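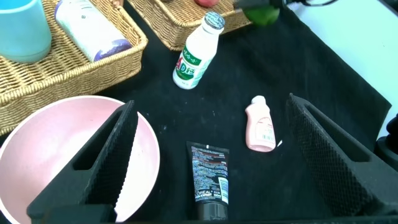

Briltenport to lend dishes for block parties and family events

April 13, 2026

Residents of Briltenport will be able to borrow plates, bowls, mugs and serving pieces from the public library at no charge starting later this month, under a plan the city council approved in a 5–2 vote.

The dish collection will be kept at the Tai Street branch, in the former newspaper room on the ground floor. Anyone with a library card and an address in the city can reserve a set online or at the desk. Loans run for four days, and a household may have one set out at a time.

The city will pay for the first year out of its waste reduction budget. Council members set aside $12,000 for shelving, storage crates, replacement stock and a commercial dishwasher, which is being installed in the old staff kitchen. The dishes themselves came mostly from households in the city, who were asked over the winter to drop off tableware they no longer used.

The response was larger than the library had planned for. By the time drop-off closed, the branch had taken in 498 pieces it considered fit to lend. Chipped and cracked items were turned down, along with anything that could not go through a dishwasher.

"We thought we would get a few boxes of mismatched mugs, and we did get those," said Csenge Szénási, who manages the Tai Street branch. "But people also brought in whole dinner services that had been sitting in a cabinet for years. One family had written out a card saying which holidays theirs had been used for."

Szénási said the idea came from the front desk. Staff were often asked whether the branch had folding chairs or coffee urns to lend, and she started writing the requests down. Dishes came up more than anything else. The branch already lends cake pans, a sewing machine and two sets of garden tools.

Sets will be made up for groups of 12 or 30. The smaller one is meant for a birthday or a holiday meal at home, and the larger for a block party, a memorial lunch or a school event. Borrowers can add serving bowls, pitchers and trays separately. Forks, knives and spoons come with both sizes. Glasses are not part of the collection for now, as too many were broken during a trial last fall.

Pieces will be grouped by color where possible, though Szénási said borrowers should not expect everything to match. Smaller loans will go out in baskets with handles, and full sets in stackable crates that fit in the trunk of an ordinary car. There is no delivery.

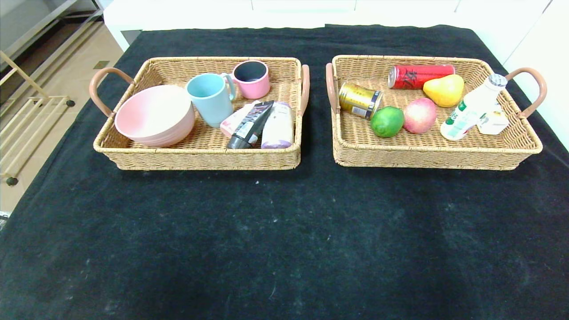
Dishes should be scraped and rinsed before they come back, but they do not need to be fully washed. The branch will run every returned piece through the dishwasher before it goes out again. A broken item costs the borrower $2, with a limit of $14 per loan. Late returns are charged the same daily fee as a late movie.

Not everyone on the council was in favor. The two members who voted against the plan said they supported cutting down on trash but were uneasy about giving library staff another job. One of them asked for a count of the hours spent on washing and packing, to be brought back to the council before a second year is funded. That request was added to the final version.

Bogdan Hodoroagă, who runs a small catering business on the east side of town, spoke at the meeting and said he had come expecting to object. He rents out tableware himself, and at first he saw the plan as the city competing with him. He told the council that he changed his mind after reading the size limits.

"My orders are weddings and company dinners," Hodoroagă said after the vote. "I don't make money on a dozen bowls for somebody's backyard. Those people go and buy paper plates, and then the park bins are full."

He did ask the council to keep the larger set at its present size, and to bar its use at events where tickets are sold. Both points were accepted.

The full bins he mentioned have been a sore spot for some time. The parks department told the council that picnic areas along the river need extra pickups on most warm weekends, and that food containers and disposable plates make up a large share of what is collected. The department did not offer an estimate of how much the lending plan might save. Its written comment said any effect would probably be small in the first summer.

Briltenport is following its neighbor in this. Astbridge has lent dishes from its community center for three years, and staff there shared their loan forms and their cleaning schedule with the Tai Street branch. Their main piece of advice concerned storage. Astbridge began with open shelves and later switched to lidded crates, packed and counted ahead of time, so that a loan could be handed over in a couple of minutes. The Briltenport branch will use crates from the start.

A second pickup point has been discussed for the Bastness neighborhood, which has no library branch and only an hourly bus to the center. Several residents raised this at the meeting. One woman said that carrying a crate of plates home on the bus was out of the question for her, and asked whether the mobile library could bring one out. Szénási said the vehicle does not have the space for a crate, though a basket might fit – the branch will test this in the first few weeks and report back to residents.

The council also heard a question about allergies. Borrowers who need to avoid traces of certain foods are being advised to wash the dishes again at home, as the branch cannot say what was served on them before. A note to that effect will be printed on the loan form.

Reservations open next week and can be made up to two months ahead. For the first month, the larger sets will be limited to one loan per household so that more people get a turn. Staff expect early requests to center on graduation parties.

The branch is still accepting a few things. It is short of serving spoons and large salad bowls, and would be glad of plain white dinner plates in any number. Donations can be left at the Tai Street desk during opening hours. Items should be clean and wrapped in newspaper, and should not be left outside the door overnight.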